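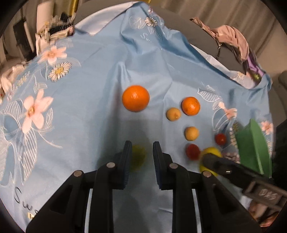
July, 7:40 am

Marmalade batch 47, Patrício recipe, second go. Yesterday's pot never set, still runny on the cold plate this morning. Krisztina thinks too much water at the peel stage. I think we pulled it early.

Today: peel soaked overnight, drained, fresh water just to cover. Simmer till it squashes between fingers. Sugar in off the heat, stir till no grit, then hard boil. Plate test every 3 min from the first wrinkle.

9:15 sugar in. Forgot to warm it first, took ages to disolve.

9:50 boiling properly. Foam high, turned down a touch.

10:05 plate test no. 10:08 no. 10:11 skin forming, wrinkles when pushed. Off. Left it 30 minutes before jarring so the peel doesnt float.

Taste: more bitter than 46, Armindo likes it, I'd cut the pith harder. Color darker too.

To do: ask Ilídio re lids, last box from Primthorpe had bad seals. Thermometer reads low in boiling water, check against Geetha's. Labels for the Hestidwood order still not printed.

Batch 48 same but less pith.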